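The two-armed helper you pay for by the month

Plunska wants to put a pair of robot arms on your workbench. Our reviewer had them for a fortnight and is still waiting to be won over

The brochure for the Plunska Duo has a great deal to say about freedom. It says rather less about tables. You need a big one, it has to be solid, and once the arms are bolted along the back of it you won't be using it for anything else. I gave up the long bench in our test room in Durkholm, and by the second morning I was sorting post on my lap.

The Duo is sold to small workshops, packing rooms and colleges that would like some automation but can't stretch to an engineer. You don't buy it outright. Plunska charges £1,469 a month for both arms, the software and a support line, with a minimum term of 18 months. I did that sum twice. It comes to a good deal more than I'd pay for something I had to hand back at the end, and the insurance is extra.

For the money you get a system that is meant to learn from being shown. You guide the arms through a job, repeat it until the software says it has enough, then leave it to get on. Plunska calls this "teaching by hand". The word "minutes" crops up on nearly every page of the sales material, usually close to the word "ready". My first job was ready late in the afternoon of day two.

That job was the starter exercise, which uses small foam cubes on a plain cloth. I can see why they picked it. Foam forgives a clumsy grip, bright colours are easy to tell apart, and a cube sits where you put it. Very little in a real packing room is so obliging.

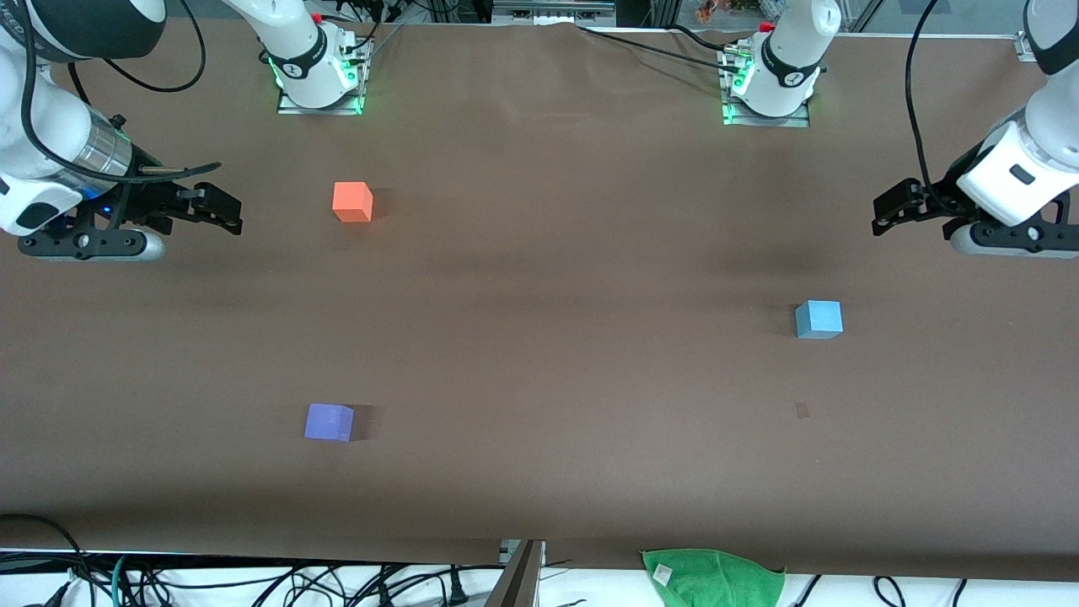

Can the Duo handle the things a small business needs moved?
Some of them, provided they are light, firm and laid out with space between them. Soft bags, shiny wrappers and anything stacked gave it trouble throughout our test, and the support line's advice each time was to record more demonstrations.

I recorded more demonstrations. With paper sachets it got better, I'll give it that. With bubble-wrapped jars it got slower and then stopped altogether, showing a message that told me to "review the workspace". I reviewed the workspace. It contained a jar.

The two arms are the selling point, and here I have mixed feelings. Passing an object from one gripper to the other is a neat trick and saves the awkward reaching you get with a single arm. But most of the jobs I could think of needed only one, and Plunska won't rent you one. The rival Hotier kit comes as a single arm with the option of adding another later -- a far more sensible way to find out whether you want any of this. Hotier's software is uglier and its manual is dreadful. I would still start there.

Noise was lower than I'd feared. Setting up took most of a day, a large part of it spent routing cables, and the manual devotes a single paragraph to the subject. The emergency stop works and is easy to reach. The tablet app, Amin, is pleasant to use until you want to rename a saved job, at which point you have to delete it and teach it again. Plunska says a fix is coming in June. I'd want to see it before signing anything.

Colleges may feel differently. If the point is for students to learn how these systems are taught, then a machine that needs a lot of teaching is no great hardship, and the term could be split across two departments. For a firm sending out a few dozen parcels a day I can't make the case. The person who packs them now can also answer the phone.

Plunska is offering a free demonstration at its Durkholm showroom on Sat 9 January. If you go, take along the most annoying thing you have to pack and ask them to use that instead of the cubes.

Plunska Duo, £1,469 a month, minimum term 18 months. Delivery and fitting included, table not included.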